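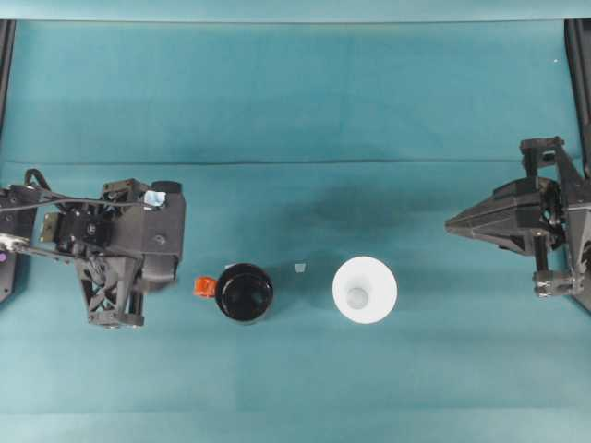
Skela Leakage Study, Watbridge Supply Zone
Progress report to the Lahtinen Fund, December 2024

Reporting status: Work Package 1 complete. Work Package 2 in progress, behind schedule. Work Package 3 not started.

The study compares two methods of locating background leakage in older cast iron distribution mains: fixed pressure logging with minimum night flow analysis, and acoustic correlation between hydrants. Field work is confined to the Watbridge supply zone and the adjoining Anddale district, which share a service reservoir but are metered separately.
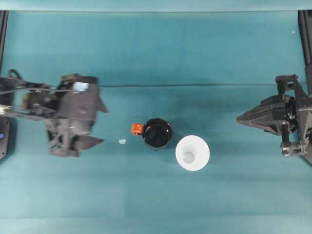
Agata Serra

1. Work completed in this period

Pressure loggers have been installed at 40 hydrants. Each records at one-minute intervals and transmits once per day. Installation was finished in July, and the record is continuous from then on at all but two sites. Both of those lost data when the chambers flooded. The loggers were replaced with sealed units from spare stock and the missing intervals have been flagged in the data set. No attempt has been made to fill them by interpolation.

The inlet meter at Anddale was checked against a clamp-on ultrasonic meter. Readings agreed within the tolerance set in the study plan at daytime flows. At night flows the inlet meter read low. The meter is oversized for present demand, and a correction curve has been fitted to the low end of its range. All night flow figures for Anddale issued before the correction should be treated as superseded.

The hydraulic model has been rebuilt from current network drawings. The previous version carried several valves as open that were found closed on site, and one short length of main that had been abandoned. With these changes the model reproduces measured pressures well on the lower side of the zone. Agreement is weaker on the high ground to the north, where pipe roughness values are still provisional.
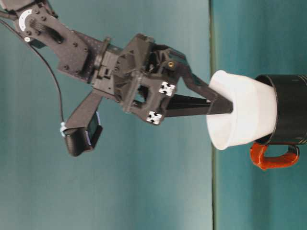
Roughness there will be settled by a flow test on the trunk main, which needs a night shutdown and notice to customers. The utility has agreed to this in principle and has not yet given a date. Until the test is done, leak positions predicted by the model north of the reservoir are reported by street only, without a chainage.

2. Interim results

The night flow analysis produced 13 candidate leak areas. Acoustic correlation was then run on each, by a crew with no access to the pressure results. The two methods agreed on location in 69 percent of cases. Where they disagreed, the main was either plastic or had been repaired with plastic inserts, and the correlator gave a weak or double peak. This is consistent with the faster loss of sound in plastic pipe and was expected at the proposal stage, although the extent of plastic repair in Watbridge was not recorded in the drawings we were given.

Excavation is the only confirmation accepted under the study plan. Results will be tabulated by pipe material once the digs are finished. Repair cost is being logged separately and is not charged to the grant.

3. Variance from plan

Work Package 2 is behind schedule. The cause is the street works permit process in Anddale, where winter restrictions apply on the bus route. Staff time has been moved to the model calibration in the meantime. Spending on equipment is at budget; spending on subcontract excavation is under budget and will be carried into the next period if the Fund agrees.
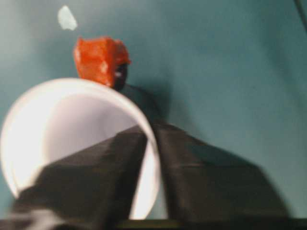
Manuela Gatti, commenting on the draft, asked that the agreement rate be withheld from any outside presentation until the digs are complete, and noted that a shared error in the network drawings could push both methods toward the same wrong street. The point is accepted. The rate is given in this report for the Fund only, and the final report will state confirmed locations beside it.

4. Next period

Trunk main flow test and final roughness values.
Remaining excavations, subject to permits.
Reissue of Anddale night flows with the meter correction applied.
Draft method statement for Work Package 3.

Approval is requested for the carryover described in section 3. No change to the total award or to the end date is sought.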